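Emiko Amano
Jan 12, 2019

Right. Thread on moving out of a rented flat and getting your deposit back. Been putting this off since December. Typing on the train so bear with.

Background: two years in a one bed above a dry cleaner. Deposit 892 quid. Agents were Widmer, who were fine until the day I gave notice and then went very quiet.

First email back from them after I'd handed in the keys: proposed deductions. Cleaning, "marks to hallway wall", one missing lampshade, "general garden". There's no garden. There has never been a garden. It's a first floor flat.

So I argued. Took 17 days and I got all of it bar the lampshade, which fair enough, I did break the lampshade.

What I did, in the order I'd do it again, not the order I did it (badly).

Find your check-in inventory. The one you signed on day one and never looked at. Mine was in a folder called "misc misc". If you haven't got it ask for it in writing, they should have a copy and if they can't produce one their case for deductions gets very thin.

Read the thing properly. Mine said "hallway wall: scuffs, light, at shoulder height". Which is the exact wall they wanted to charge me for repainting. Same scuffs! I've got the scuffs in writing!

Find out where your deposit is held. In England it has to be in a protection scheme and you should've been sent the details within 30 days of paying it. Look for a certificate or a reference number. If you can't find it, search on the schemes' own websites, takes five minutes.

If it was never protected that is a whole other thread and you want proper advice, not me.

Next bit, wear and tear. Landlord can't charge you for a carpet getting older. They can charge for a wine stain. Everything between those two is what the argument is about.

Age matters too. My agents wanted full price for a blind that was on the inventory as "worn" when I moved in. Asked how old it was. Asked again. Blind dropped off the list, no explanation.

Ok cleaning. This is the one that gets most people I think.

The standard is how clean it was when you moved in. So if the inventory says "professionally cleaned" you're matching that. If it says "domestic clean, dust to skirtings" then you are matching dust to skirtings, enjoy.

They can't make you pay for a professional firm as a condition, by the way. They can only hold you to the level. Lots of contracts still say otherwise, mine did. I quoted their own inventory back at them.

Places the check-out clerk looked, because I stood there and watched her: oven door between the panes, top of the fridge, extractor filter, window tracks, behind the loo, inside the washing machine drawer, door thresholds. Thresholds!! Who is cleaning thresholds.

Do floors last and work backwards to the front door. Dustpan first then mop, otherwise you're just making grit soup and pushing it into the grout.

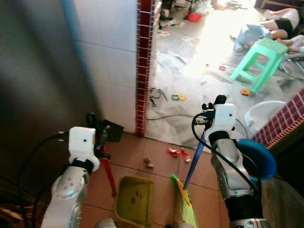 Charoen Hemmin replied that the floors never cost him a penny and it was the oven they got him on, both times, and that he now books an oven person the week before and keeps the receipt in the same envelope as the keys.

Yes to the receipt. Keep every receipt. Even the one for the limescale stuff. I sent a photo of a receipt for sponges at one point, no shame.

Back to it. Photos. Take them on the last day when the place is empty, in daylight if you can. Wide one of each room from two corners, then close ups of anything on the inventory. Open the cupboards. Open the oven. Email the lot to yourself so there's a date on them.

I forgot the inside of the bathroom cabinet and guess what was on the list.

Meter readings same day, photo of each meter with the number legible. Had a bill from the energy lot afterwards for 1,685 units that weren't mine and the photo killed it in one phone call. Well. One long phone call.

Keys. Get a reciept for the keys. A text saying "thanks, got them" will do. My friend Shinji got charged for a lock change becuase the agent lost a set he'd definitely handed over, and it was his word against theirs.

Now the actual arguing.

Put everything in email. If they ring you, be nice, then email straight after saying "as discussed on the phone" and write down what they said.

Go line by line. Don't write one big furious paragraph. I wrote one big furious paragraph, read it on the bus, deleted it. Sent this sort of thing instead:

Item 3, hallway wall. Inventory page 4 records scuffs at check-in. I don't agree to this deduction.

Item 4, garden. The property doesn't have a garden. I don't agree to this deduction.

That's it. No adjectives. Hard for me personally.

Ask for evidence on each one. Invoice or a quote, plus the photo they're relying on. They wanted 87 pounds for "cleaning, various" and when I asked which various, it went down to 20, then it went away.

Agree to whatever is fair and say so early. I said yes to the lampshade in my first reply. Also ask for the bit you're not arguing about to be released straight away, you don't have to wait for the whole lot to be settled.

If you get stuck, the scheme has a free dispute service. It's done on paperwork, you don't go anywhere. You send your stuff, they send theirs, someone decides. The money is treated as yours to start with, so it's on the landlord to show why they should keep any.

I didn't have to use it in the end. I did mention it in email number five and email number six from them was a lot friendlier.

I-hsuan asked about joint tenancies. Bit messier, usually there's one lead tenant who deals with the scheme, so find out who that is BEFORE one of you moves abroad. Sort out between yourselves who's getting what back and put it in a message somewhere.

Someone else asked about lodgers. Different rules, deposit might not be protected at all. Check with Citizens Advice, I don't know enough.

And Scotland, Wales and NI do things a bit differently, so check your own bit. All England here.

If you're moving IN somewhere this month: do all of this at the start. Go round with the inventory, write on it, add every chip and stain, photograph it, send it back inside whatever deadline they give you (mine was seven days). Boring evening. Worth a few hundred quid.

New place, I wrote "small burn, worktop, left of hob, size of a 5p". Agent asked if I really needed to include that. Yes thanks.

My stop. Will answer questions later if I've got signal, and if anyone has a spare lampshade, cream, drum type, I still need one for the bedroom.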